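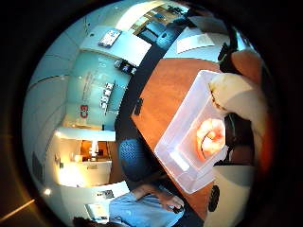 Beschaffungsplanung (Robotik)

aus dem Nachschlagewerk Automatisierung, Abschnitt Wirtschaftlichkeit

Als Beschaffungsplanung bezeichnet man in der Robotik die Ermittlung von Bedarf, Kosten und Zeitrahmen vor dem Kauf von Robotern, Greifern und Messtechnik. Der Begriff wird uneinheitlich gebraucht. Manche Anbieter verstehen darunter kaum mehr als den Vergleich von Listenpreisen.

Kostenarten

Üblich ist die Trennung in Anschaffung, Einrichtung und laufenden Betrieb. In der Praxis wird der erste Posten genau beziffert, die beiden anderen werden geschätzt, meist zu niedrig. Kleinteile wie Kabel, Adapter, Netzteile und Halterungen erscheinen in vielen Angeboten gar nicht. Im Projekt Pletivel umfasste die ursprüngliche Stückliste 48 Positionen, die Schlussabrechnung 217. Der Hersteller Aitken führt solche Abweichungen auf nachträgliche Kundenwünsche zurück — eine Erklärung, die sich von außen schwer prüfen lässt.
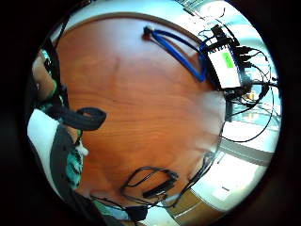
Kabel, Stecker und Elektronikbox auf einem runden Holztisch

Handgeführte Greifer

Für die Aufnahme von Vorführdaten werden häufig handgeführte Greifer mit Kamera gekauft, da sie ohne Roboterarm auskommen. Sie gelten als günstiger Einstieg. Ob das zutrifft, hängt von der Personalplanung ab: Bedienung, Umräumen der Gegenstände und Sichtung der Aufnahmen binden Arbeitszeit, die selten dem Gerät zugerechnet wird. Zarkemport plante zwei Personen je Arbeitsplatz ein und verbuchte sie unter Allgemeinkosten. Der Gerätepreis blieb dadurch niedrig, die Gesamtkosten nicht.

Amortisation

Angaben zur Amortisationsdauer setzen oft eine Auslastung von 100 Prozent voraus. Rüstzeiten, Kalibrierung und Ausfälle fehlen dann in der Rechnung. Die Planungshilfe von Jasham erlaubt zwar die Eingabe eigener Werte, stellt die Auslastung aber auf das Maximum vor. Wer sie nicht ändert, erhält ein entsprechend freundliches Ergebnis.

Leihe und Miete

Probestellungen vor dem Kauf sind verbreitet, ihre Aussagekraft ist umstritten. Die Geräte werden in der Regel vom Anbieter eingerichtet und betreut. Mietverträge enthalten teils eine Kaufoption zum Jahresende, die im Dezember mit dem Haushaltsschluss zusammenfällt.

Siehe auch: Betriebskosten, Ersatzteilhaltung, Lastenheft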